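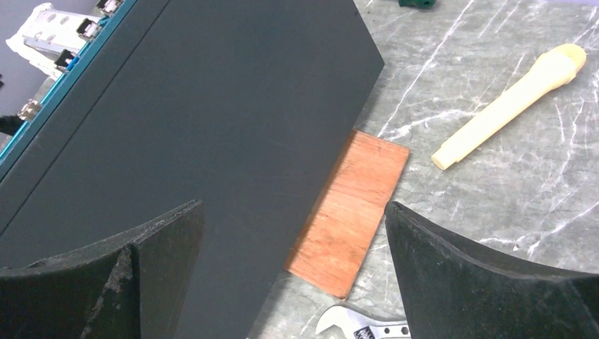 ## A thread on taking beginner tap at 41 with zero dance background 🧵

**1/**
OK so a bunch of you asked how the tap class is going after I posted my very loud shoes in February. It's going! I have so much to say and my husband has heard all of it twice, so you get it now.

**2/**
Background for new people: I never danced as a kid. I did one week of ballet, cried in the parking lot, and switched to swimming. The only rhythm training I've had is clapping on the wrong beat at weddings.

**3/**
The class is Absolute Beginner Tap at Hattar, the studio over the tile store. Adults only, an hour, evenings. There's also a kids' class right before ours, so you come up the stairs against a river of seven-year-olds who are all better than you.

**4/**
Our teacher is Hidayah Lau and I would follow her into the sea. She talks the whole time she's dancing and never gets out of breath. I can't talk while doing a shuffle. I can't really breathe while doing a shuffle.

**5/**
Shoes! Everybody wants to know about shoes. Don't buy expensive ones first. I wore borrowed studio shoes for the first couple of classes and then got a used pair of lace-ups from a woman who was moving up to something fancier. The taps were a bit scuffed and who cares, so am I.

**6/**
Do check the screws though. Mine came loose in the middle of a warm-up and I made a sort of maraca noise for the rest of class. Hidayah keeps a little screwdriver on top of the piano. I now keep one in my bag, next to the gum.

**7/**
What we do in an hour, since a few of you are thinking about it: ankles and calves first, then toe taps and heel drops at the barre, then shuffles, flaps, ball changes across the floor, and then the last stretch is whatever combination we're building. It goes by FAST.

**8/**
The across-the-floor part scared me the most. You go two at a time with everyone else watching! But everyone else is standing there muttering "shuffle ball change shuffle ball change" at their own feet and couldn't tell you what you looked like.

**9/**
Hardest thing so far: relaxing my ankle. I was stomping. Hidayah came over, held up her hand, and shook it like she was getting water off it. "Foot does that." I went home and shook my foot at the dog for a week, and one night while I was brushing my teeth I finally heard two clean sounds instead of one mushy one. I yelled with my mouth full of toothpaste.

**10/**
She gave us homework, which is 100 shuffles on each foot every day. You do NOT need tap shoes for it. I do mine in sneakers while the pasta boils. Downstairs neighbor, if you're reading this, I'm on a rug, I promise.

**11/**
Somebody asked about practice boards. I'm working on it. You want wood with a little give, never straight on concrete (your shins will write you a letter). A woman in class has one her dad made and she brings it to the park in summer. That's the dream.

**12/**
Our combination is set to a song called "Grillgate" by a local swing band, Flurkamis, and I love it so much. The song is about a fight at a cookout. There's a break in the middle where the band drops out and it's just our feet, and right now it sounds like someone dropping silverware down the stairs, but on purpose.

**13/**
I was late on that break every single time for three weeks. What fixed it for me was singing it. Out loud, nonsense sounds, in the car. Da-ka-da, da-ka-da, DUM. If you can sing it your feet have somewhere to go. Hidayah says the kids get this right away and grown-ups have to be talked into it.

**14/**
Speaking of the kids! They're doing the same break in their own number, and last week she kept both classes together for ten minutes at the changeover so we could trade phrases. They'd do four bars, we'd do four bars. We were destroyed. One little girl patted my arm afterward and said "you were almost there." I'll be thinking about that for the rest of my life.

**15/**
Cost, for the practical people: you can drop in, or you pay for the term and it comes out cheaper. I paid for the term so I'd feel guilty if I skipped. Worked great on me. I've missed one class and that was a fever.

**16/**
Body stuff, because I wish I'd known. Calves: sore for two weeks and then fine. The arches of my feet: cranky, so I roll them on a tennis ball. Knees: okay as long as I keep them bent, and I forget to keep them bent. If you've got an old injury, tell the teacher before class starts and she'll give you a version without hops.

**17/**
You don't need an outfit. There's a guy who comes straight from work in his khakis. I wear leggings and an old T-shirt from the Helix 10K, a race I signed up for and did not run. Pants that don't drag on the floor is pretty much the whole dress code.

**18/**
And yes, there's going to be a showing at the end of term, chairs along the wall, families, cookies. It's optional. I said absolutely not on the first night and then last week I heard my own voice say "put me in the second row."

**19/**
Second row LEFT, behind the khakis guy, who is tall and very steady. I have thought about this.

**20/**
Questions I keep getting: no, you don't need to read music. No, you don't need a partner. Yes, there are people older than me, and they're better too. Yes, it's loud. Being loud is the best part! I sit in meetings all day using my indoor voice.

**21/**
If you're local and want to try it, the next beginner term has spots and they'll let you borrow shoes, just get there early because the middle sizes go first. Come say hi, I'm the one counting under my breath and getting it wrong.

**22/**
OK the pasta's boiling over. Left foot first tonight, because the left one is behind.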